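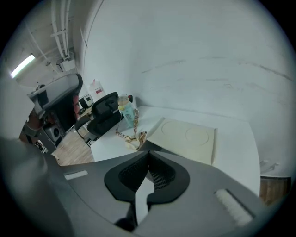 I have been putting off sorting out my desk since we moved to Plesville, and if you have ever moved house in July you will forgive me, I hope. There were boxes to open and a shower that only ran cold, and the desk got to be the place where everything landed. Mail, keys, a jar of screws from a bookshelf we no longer own (why do I keep these?), and more pens than one household could use up in a lifetime.

So last week I made a pot of coffee at 9, put the radio on, and took every single thing off it. I wiped the top down twice. A white desk is a lovely thing to sit at, but goodness, it does show every ring and crumb! Then I let myself put back only what I reach for during a normal day, and that was a much shorter list than I would have guessed.

The cream tray with the two round hollows stayed. I like having a proper place to set something down, and it keeps me from leaving a mug on top of the electric bill. My lidded plastic cup stayed too, and so did the lanyard, which I tried to hang up by the door like a sensible person and then couldn't find when I needed it. Back to the desk it went, strap trailing all over the place.

The wall behind is next. It has gray scuffs and streaks on it, and my friend Minttu Hämäläinen swears by a damp sponge and a little baking soda, but she also talked me into wallpapering a closet once, so I am thinking it over. I may just paint. The store on Stindwood had a nice warm white for 56 dollars a can, and I stood there for nearly 20 minutes holding the little card up to the light and came home without it.

If any of you have gotten marks off a white wall without leaving a shiny patch, please tell me how in the comments. I'm planning to start on it once the last of the kitchen boxes are flattened and out of the hallway.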